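Robots and Everyday Work, Unit 4: Can a machine tidy an office yet?
Instructor: Hina Awan
Updated 06/05/2026

Last unit we looked at floor cleaning, where a machine can get by with bumpers and a map. Tidying is harder. The machine has to find a thing, pick it up, carry it and set it down where it belongs. Each step can fail, and a failure early on spoils the rest.

Take a flat item left on a chair. A person slides a thumb under one edge and lifts. A two-finger gripper has to fit around the item or find an edge it can pinch, and a padded seat gives when pressed. The backrest and armrests limit the directions the arm can come from. Chairs also roll and turn.

Putting the item away brings a second set of problems. A shelf under a sloped ceiling leaves less room for an arm, and a desk in front of it adds to the reach.

The Cowie exercise asks for one item moved from a chair to a shelf. Each group gets 500 simulated trials. In June, Haf Skyrme's group ran the full set and logged 116 clean placements. Of the failures they sorted by cause, 70 were bad grasps and 53 were collisions with furniture. Read their log before you start yours.
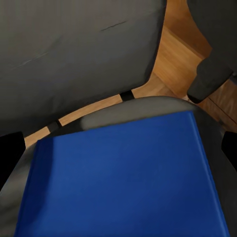 Cowie exercise, simulated office

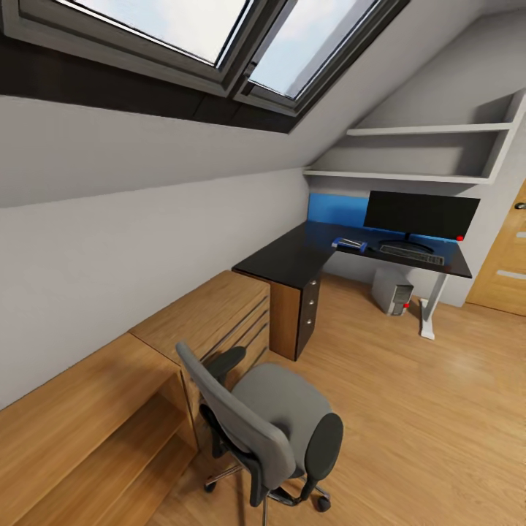

So where does this leave household use? Simulation lets us repeat a task cheaply, but friction and soft padding are hard to model well. A policy that does fine in software may still drop things in a real room. For now, expect slow work, narrow tasks and a person nearby.

For next time: read the Mornesach handout, pages on grasp planning. Write one page on which step of the exercise you would fix first and how you would measure the change.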